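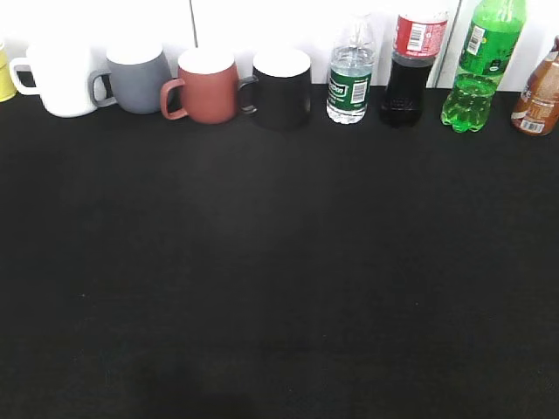
June 22, 2021
Shahnaz Hettiarachchi

Up at six. Rain on the skylight but it had cleared by the time I had the kettle on. Finished the last of the Jeda tea and wrote it on the list, then lost the list. Found it later inside the Vodwood folder.

Spent most of the morning on the long black table. It had been collecting things since January: mail, two drafts of the Sikach report, the box of curtain hooks, Karthik's drill. I took everything off and put it on the floor, which made the floor impossible for an hour. The mail went into three piles and two of them went out. The curtain hooks are now in the hall closet on the second shelf. I am writing that down so I can find them.

The surface marks easily. I wiped it with a damp cloth and it dried streaky, so I did it again with plain water and the old pillowcase and that was better.

Then the mugs. I have wanted them out of the cupboard for a while, as the hinge on the left door is going and every time I open it I expect it to come off in my hand. I put them in a row at the back, tight against the white wall. Mugs on the left, bottles on the right. Yellow at the end, then white, gray, and the brick red one. I pointed the handles of the white, the gray and the red to the left. Thilini would want them to the right. She can turn them when she visits.

The bottles were in the bag from Reijo's lunch and I had no other place for them. The cola and the green one are in there. Four bottles altogether, all plastic. They can stay until the fridge is defrosted, which I have put off again.

With the row at the back there is all the room in front for working. I would like to keep it that way for a week at least.

Tharindu called at 12 about the invoice. The Akanda people have it as 1,262 and we have it as 3,609, and neither of us could see how they got there until he read me the second page. They left out the whole spring order. He will write to them. I said I would look for the delivery slip, and I did look, but it was not in any of the three piles. It may have been in one of the two I threw out. I will check the paper bin tomorrow before it goes.

Lunch was rice and the rest of the beans. Slept for 15 minutes in the chair.

In the afternoon I walked down to return the drill. Karthik was not in, so I left it with his sister and came back by the lower road. They are digging it up again near the bridge. Bought tea, bread, dish soap and a new hinge. The hinge is a little wider than the old one and I may have to drill a fresh hole, for which I will need the drill.

Soup for supper. Read two chapters and did not take much in. Bed by ten.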